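Zane Navickas
Sirkthorpe

1/ Packing up the back room at the Dunora this evening. Going to post as I go, mostly so I remember what went where when we unpack at the other end.

2/ Started with the tablecloth still on the table, the green lattice one with the red fruit on it. It stays until the very end. If it goes in a box early I'll only have to dig it out again when we stop for tea.

3/ Food and drink first. Snacks and bottled water are going in the white foam box with yellow tape round the rim. The inside has a few grey smudges. I'll give it a wipe with a cloth and washing-up liquid at the other end. Everything going in is sealed anyway.

4/ Order for the foam box: water bottles along one side, lying down. Snack packets on top, flat. Last time I did it the other way round and we had a bag of crumbs by the time we got to Hevum.

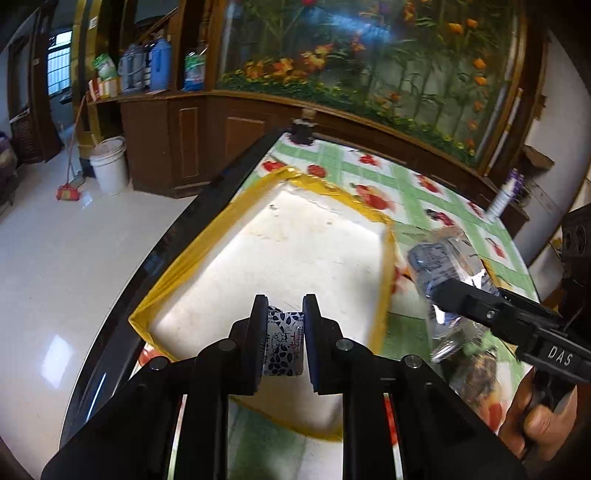
5/ Next, the cabinet. The shelf has collected all sorts. The two jugs, blue and grey-blue, are going wrapped in tea towels. The green and white bag and the little red and white box can go in together.

6/ The clear bag of bits on the same shelf needs sorting before it goes anywhere. I'm giving that 5 minutes and whatever is left gets packed as it is.

7/ Not touching the flower panel above the cabinet. It's glass and it belongs with the room. The cabinet is staying too. Dark wood, weighs a ton, and the stairs at the new place are 55 cm across at the turn. I measured twice.

8/ Broom and bucket go last. I want to do the tiles once the boxes are out. They're glossy white so every footprint shows.

9/ Someone asked about the foam box. They're good for this, light and easy to lift when full. Ask at a fishmonger's or a greengrocer's. Mine came from the one next to Escobar and cost me £2.

10/ Tape tip while I'm here: go all the way round the rim before you fill it. Foam edges crumble and you end up with white bits in everything.

11/ Stopping for tea now. Van is booked for early tomorrow and it's a 90 minute drive. Will do the cabinet after this and post the list of what's in which box.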